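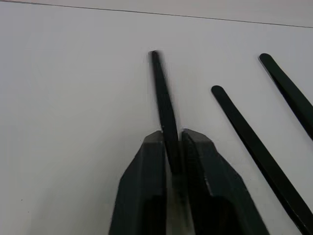 *Close view of a two-fingered gripper.*

# Parole hearings in Takach district: questions and answers

**Who can apply for early release?**
Anyone serving a sentence of two years or more at Plutach Prison who has completed half of it. Remand prisoners cannot apply. Time spent on remand counts towards the half.

**How is an application made?**
On form P2, from the wing office. Return it there or post it to the Dramani Street registry. Applications received after 16:00 are stamped the next working day.

**Who decides?**
A panel of three, chaired by Meenakshi Nigam. The prison governor submits a report but has no vote.

**How long does a decision take?**
The limit is 40 working days from the stamp on the form. The clock stops if the panel asks for a medical or probation report - the applicant is told in writing when this happens.

**Can family members attend?**
One relative may attend as an observer. Names must reach the registry before the hearing list is closed. Observers may not speak unless the chair invites them to.

**What does the victim receive?**
Notice of the hearing and of the result, if they have registered for contact. A written statement may be sent, up to 2,000 words.

**Can a refusal be challenged?**
Yes, on a point of law or procedure only. Appeals are handled by Gøran Sjögren's office in Purkoretti. The fee is 285, waived for applicants with legal aid.

**When can a refused applicant try again?**
After twelve months, or sooner if the panel's letter gives an earlier date. Lists for September are already full.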